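Chapter 8: Custards and Other Gentle Things

Last updated: October
Print this page | E-mail this page 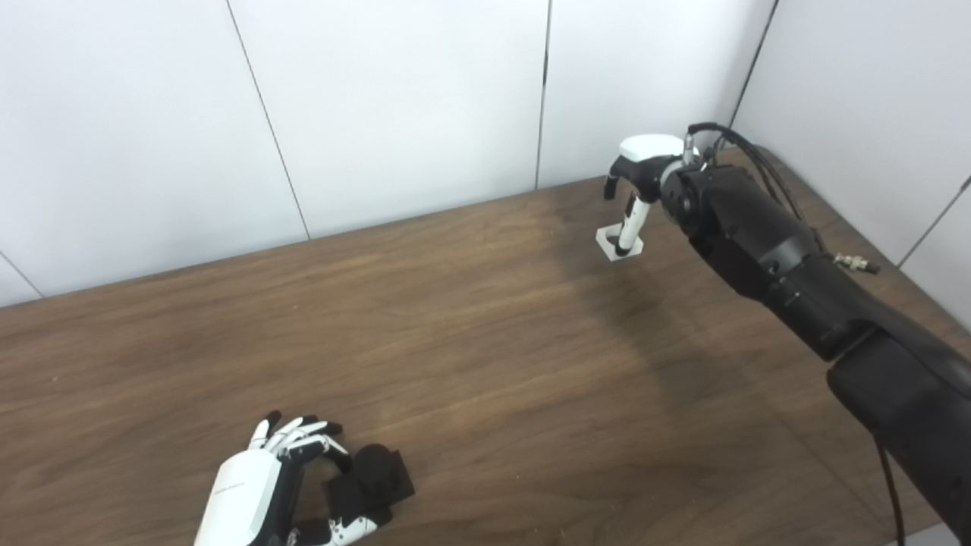
Custard has a reputation for being difficult, and I should like to begin this chapter by putting in a kind word for it. It is only eggs, milk and sugar, warmed together until the eggs thicken the milk, and cooks in small places like Nitley and Alham were making it well long before anyone owned a thermometer. What it does ask for is your company. You can't wander off to answer the door! Before you light the hob, then, give yourself a good stretch of clear surface – a plain wooden table with a warm brown grain, running back to white wall panels, is as good a place as any – and set out your bowl, whisk, sieve and jug within reach, so that once the milk is on you need never turn your back on it.

We shall start with the pouring custard, which uses egg yolks alone and should be taken off the heat when it coats the back of a spoon. If you like to work by numbers, egg yolk begins to thicken at a little under 70 degrees, but please do learn to trust the spoon as well (it was there first). After that come the baked custards, which sit in a bath of hot water and take 35 minutes in a low oven, and which I confess I still check far too often.

The last 2 recipes in the chapter are richer and want a night in the fridge, so read them through the day before. If your first custard goes grainy, push it through the sieve, whisk in a spoonful of cold cream and have it over stewed plums – it will still be a very nice pudding.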